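Household and Shop-Floor Handling: Frequently Asked Questions

Catine Automation Notes
Maintained by Gaurav Goel
Last revised Jan 30, 2021

Can a robot do my household chores yet?

A few of them, one at a time. Floor vacuuming is a solved product category. Mowing a fenced lawn is close to it. Anything that involves picking up an arbitrary object and putting it somewhere sensible is still laboratory work. No machine we have tested will clear a kitchen bench it has not seen before.

What about the shop floor?

The answer depends on how much of the job is fixed. If the part, the tray and the orientation never vary, a conventional arm will outperform a person for years. If the job is "deal with whatever is left on the bench at the end of shift", you still need a person. Most small workshops that contact us are asking about the second kind.

Why is paper so difficult?

Rigid parts have a shape that can be stored in a model. A receipt or label does not. It may be flat, curled, folded twice or crushed, and its shape changes as soon as a finger touches it. Flat paper on a smooth surface also offers almost no edge to grip. People slide it to the edge of the table or pinch it up with a fingernail, and they do this without planning it. Suction works on clean flat sheets and poorly on creased ones.

How are machines being taught this kind of task?

Mostly by demonstration. A person carries out the chore using hand-held grippers with jaws similar to those on the target arm. The motion of each gripper is recorded along with video, and a control policy is trained on the result. Square markers on the grippers give the software a known pattern from which position and angle can be calculated. The operator feels the resistance of the object through the handles, and this tends to produce more natural motion than a joystick.
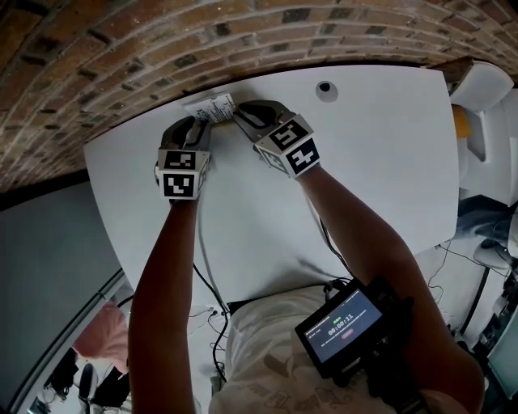 Two-handed work on a small piece of printed paper using hand-held grippers with marker cubes.

How many demonstrations does one task need?

For a single narrow task on a single table, we start with 100 and look at what fails. Our paper-handling set for the Vosine trial finished at 1057 usable recordings. The target was 1000 and the surplus was kept. Folding and unfolding accounted for most of it. Straight pick-and-place needed far fewer.

Does a policy trained on one table work on another?

Sometimes. Changes in table height and surface colour are the usual causes of failure. A glossy surface will produce reflections that the training data did not contain. We recommend recording on several surfaces from the start, as adding variety afterward means repeating much of the work.

Do I need two arms?

For paper, cloth and bags, generally yes. One gripper holds while the other pulls, flattens or folds. For cups, bottles, cartons and most hand tools, one arm is adequate and the calibration is considerably simpler.

How fast are they?

Slow. On our own paper test the Lulex arm pair took 25 seconds to pick up one crumpled slip and open it on a bare table. A person does the same job in a couple of seconds with their attention elsewhere. Speed can be increased in software, but the rate of dropped and torn items rises with it.

What is the Bíró test?

It is our internal name for a mixed bench-clearing trial: pens, slips of paper, a tape measure and one item the system has not been trained on. The system must place each in the correct bin and leave the unknown item alone. It is scored pass or fail. No configuration has passed with the unknown item included. Several have passed without it.

Is it safe to have one of these in the house?

Not without supervision. Arms light enough to be harmless on contact are usually too weak to lift a full pot. Stronger arms need force limits and a clear working area, along with an emergency stop within reach. We do not recommend any current two-arm system for a home with small children or pets.

Should a small workshop buy now or wait?

Buy now if you have one repetitive task with rigid parts and can keep the fixtures in place. Wait if your reason for buying is general tidying. Allow for integration labour in either case, as it commonly exceeds the price of the arm.

Can I send you a task to evaluate?

Yes. Describe the object, the surface and the finished state, and include the dimensions in millimetres. Tell us what currently goes wrong when a new employee does it. Requests without dimensions are returned.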